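Home » News » Residents' Services » Bed care between lettings: an interview with the Jemstead housekeeping lead

The Jemstead residence at Marnberg has 588 furnished rooms, and in April every mattress in the building was inspected. The housekeeping lead, who has held the post for six years, spoke to the residents' bulletin about how the beds are looked after and what residents are asked to do themselves.

The work begins once a room has been vacated and the linen removed. "We do not put a fresh sheet on a bed until the bare mattress has been looked at in daylight," the lead explained. "Crumbs, hairgrips, sweet wrappers, pencil shavings. People eat and study on their beds, and we accept that."

The residence bought its present mattresses from Medus, at a width chosen to suit the older bed bases on the north side. All have a quilted cover. The lead considers quilting more comfortable than the flat ticking used before, although it asks for more patience. "Small matter settles in the stitched lines. If you press on it with a cloth, you push it further down. A soft brush lifts it out."

Asked why a vacuum cleaner is not used from the start, the lead pointed to the hours worked. Cleaning starts at seven in the morning, when many residents are asleep in neighbouring rooms. Each floor has 2 vacuum cleaners, and these are kept for carpets and for the full clean at the end of the year. For the first pass over a bed, staff carry a dustpan and a hand brush.

The sets used on beds are never used on floors. They are stored on a separate hook in the linen room and washed in warm water every Sunday. "A pan that has been under a wardrobe has no business on a mattress," the lead said.

The method is set out in the staff handbook prepared with Admasu, the residence's cleaning contractor. Staff brush from the head of the bed towards the foot, follow the rows of the pattern, and set the pan down on the mattress with its lip flat against the fabric. Larger pieces are collected first.
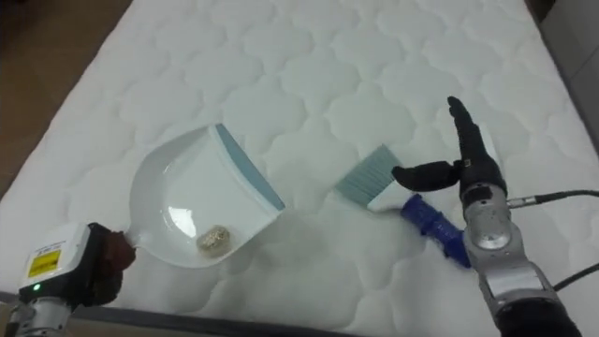 How often should residents brush their own mattress?
Once a month is enough for most people, and it is best done when the sheets are changed.

The lead added that residents may borrow a set from the linen room between 2 and 4 in the afternoon. Sets should be emptied before they are returned. Stains should be reported at the front desk and left untreated, as household sprays can leave a ring on the cover.

Replacement covers may be requested on the form available at reception.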